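Nandi Modise doesn't believe in paper cups. She has bought them by the case for the coffee counter at Brodham and has heard every sales pitch going, and when I asked what she made of the latest one she pulled a face.

"It's a cup," she said. "Black, with a stripe. People talk as if it's going to change your life."

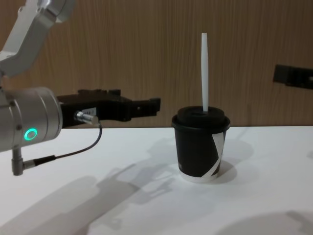
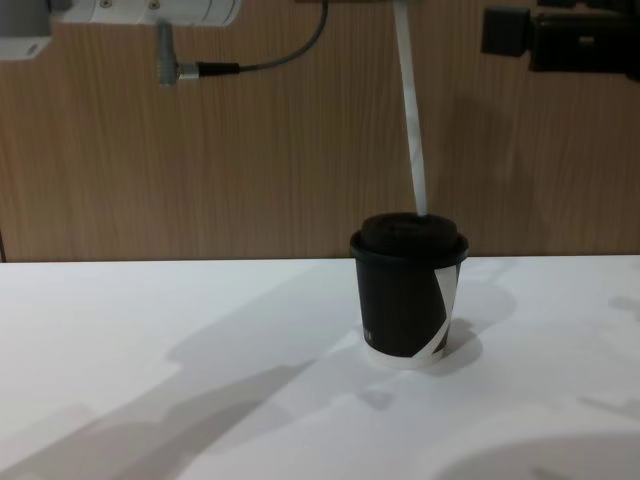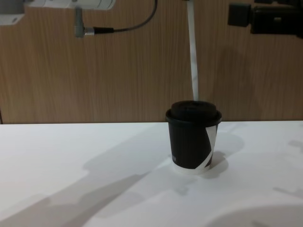 Her quarrel is mostly with the claims. The supplier, Mofokeng, told her that customers would keep the cup upright on their desks and so advertise the counter all day long. "Who worked that out?" she asked. "I've walked round the offices upstairs. They're in the bin by ten past nine."

I put it to her that takings had gone up after the change. She had the figure ready, 529 drinks in one week in December, and didn't think much of it. "It was freezing. You could have sold them soup in a shoe."

Yaa Quartey, who orders the stock with her, is a little kinder. She likes black because drips don't show, and she thinks a domed lid gives milky drinks a bit of room. Even so, she had doubts about the word "recyclable" on the paperwork. "I rang up and asked where, exactly," she told me. "They gave me the name of a place in Brarkdale. I rang Brarkdale. They said they'd take the lids if we washed them. Who is washing lids?"

I asked whether either of them had tried the test I'd been told to ask about, the one where you fill a cup, press the lid down and leave it on its side. They had, with three cups. Two held. Modise counts that as a failure and Quartey counts it as a pass, and they went on about it long enough for my own drink to go cold.

"If one in three leaks on the train, that's somebody's trousers," Modise said.

"On its side, though," said Quartey. "Nobody carries it on its side."

"You've not seen our customers."

They do agree about china. There are 48 mugs in the cupboard behind the counter — Modise bought them herself — and anyone who is stopping can have one. Few ask. Quartey would like a sign up. Modise thinks people don't read signs, and she pointed to the one about the milk, which I hadn't read.

The next order is due in a fortnight. Modise wants plain white, at the lower price, and a flat lid. Quartey has asked for samples of both.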